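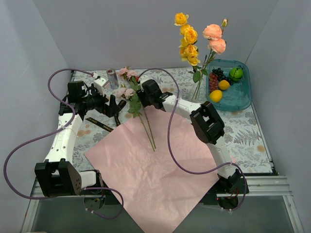 Filing a Step 1 Overtime Grievance at the Ilten Plant

1. Print your clock record from the Novness terminal. Pay codes must show. Code 481 is overtime worked; a missing 481 line means the hours were not posted.

2. Compare the record with the posted overtime list. Note each shift where a junior employee was called before you.

3. Talk to your supervisor, with a steward present. The contract allows 14 days from the date you learned of the violation.

4. If the answer is no, fill out Form 2. Enter the article number, the dates and the remedy requested. Write "made whole" and the dollar amount if known, e.g. $1,520. Leave the box marked Management Response blank.

5. Sign both copies. Give one to the supervisor and the other to Dehua Cai, chief steward, before 3:30 p.m.

Part-time employees in the Ren building use the same form but a separate overtime list.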